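Equipment Gallery: Planning the Handheld Gripper Purchase

Home / Projects / Grala Desk Tasks / Gallery

Grala is moving its desk-task recording from one borrowed bench to a set of its own, and this page collects the pictures that go with the purchase plan. The plan covers 6 handheld grippers, the spare parts to keep them running through the first season, and the furniture and small goods needed to set up desks for recording. It does not cover arms. Those are in a separate request and will be priced after September.

The notes below give the numbers the pictures belong to. Prices are the ones quoted to us and include shipping to the Dinby building. They do not include tax.

What is in the request

Handheld grippers, 6 units. Four go to the desks, one stays in the repair drawer, and one is for training new operators. We looked at buying four and sharing, but a gripper with a torn finger is out of use until somebody has time to fix it, and the desk sits idle with it.

Fingers, 16 pairs. The fingers are the part that wears. Rathjen sells them in pairs only. We asked for all of them in one color so that recordings from different desks match. Mixed colors came a little cheaper and we turned that down.

Mounting plates and screws. Plates are ordered with the grippers, plus one extra set per desk. Screws come in bags of 80 and one bag is enough. Please do not substitute screws from the general hardware bin. The heads are a different height.

Desk goods. Mats, printed sheets, boxes, coasters, and other things of the kind found on an office desk. Most of this comes from the supply room at no cost. The budget line is for replacing whatever gets bent or crushed.

Total for the request: $2,924. Grippers and fingers make up most of it. The desk goods line is the smallest and can be cut first if the total has to come down.

What is not in the request

Chairs and cabinets. The Dinby rooms are already furnished and we will use what is there.

Lighting. We will run the first month with the room lights and decide after that. Glare on a bare desktop has been raised twice, and a matte cover may turn out to be cheaper than new lamps.

Storage drives. These are on the Tresomby account and were approved earlier in the year.

Questions still open with the supplier

Whether fingers can be bought later at the same price, or only with the first order. Rathjen has been asked to put this in writing.

Whether the body shell can be replaced on its own. If it can, the repair drawer unit may be dropped and the money moved to fingers.

Lead time. The quote says four weeks. Desk setup can start before the grippers arrive, so a delay of a week or two would not hold up the rest.

Gallery
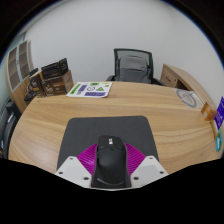 Gripper with magenta ribbed fingers and white mounting plates, over a dark mat on a wooden desk.

Notes for people setting up desks

Leave enough clear desktop in front of the operator for a mat and one other flat item. Boxes can stand toward the back. Keep small items away from the rim unless the task calls for them there.

Printed sheets should be plain paper, unlaminated. Print spares at the same time so that the colors match.

Check the screws on both plates before the first recording of the day and again after lunch. Write the desk number on the check sheet.

Damaged fingers go in the tray marked for returns, still in their pairs. Rathjen will look at a pair that fails early, but will not take single fingers back.

Requests for changes to the parts list should reach the Grala purchasing inbox before the order is placed. Changes after that go on the next order.

Next gallery: Dinby rooms, floor plan and outlets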